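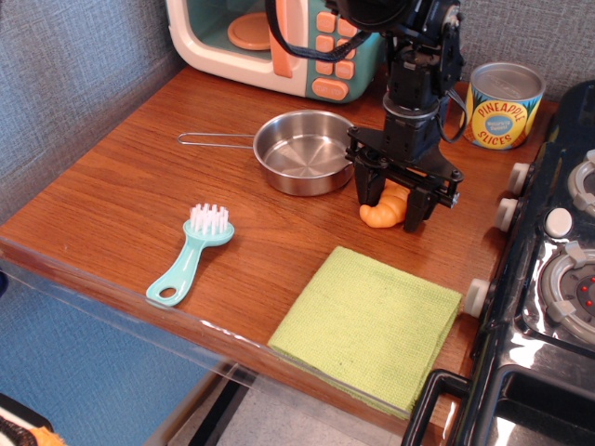 Ticket 2961 -- Transfert port/hôtel, escale manquée
Statut : résolu (à peu près)
Ouvert le 13 nov. 2025
Produit : Sutel Escales, module horaires

Symptôme
La cliente a reçu sur l'appli une heure de retour à bord fixée à 17 h 30. Le navire, lui, avait retenu 16 h 30 et s'y est tenu avec une rigueur admirable. Deux passagers sur le quai, bagages en mer.

Premières vérifications
Fuseau du téléphone : correct. Fuseau du port : correct. Fuseau du navire : champ vide. Le champ est facultatif depuis la mise à jour de septembre.

Essai 1
Vidage du cache et reconnexion, comme le veut la procédure. L'appli affiche toujours 17 h 30, mais plus vite.

Essai 2
Saisie manuelle de l'heure de bord dans la fiche Prustell. L'heure passe à 16 h 30, puis revient à 17 h 30 à la synchronisation suivante. Transmis à Plerdale, qui fournit le flux.

Réponse de Plerdale
« Comportement attendu. » Relance envoyée avec copie du billet d'avion des deux passagers jusqu'à l'escale suivante, soit 710 euros. Comportement désormais « à l'étude ».

Cause
Quand l'heure de bord manque, le flux prend l'heure locale du port. Environ 100 escales concernées, toutes sur des navires qui ne changent pas d'heure en route.

Correctif
Champ rendu obligatoire côté Sutel. Escales sans heure de bord masquées en attendant -- l'agence Cardoso s'en est plainte dans le quart d'heure.

Reste à faire
Remboursement du vol : dossier chez Cardoso, qui le croit chez nous. Relancer Plerdale pour la correction du flux.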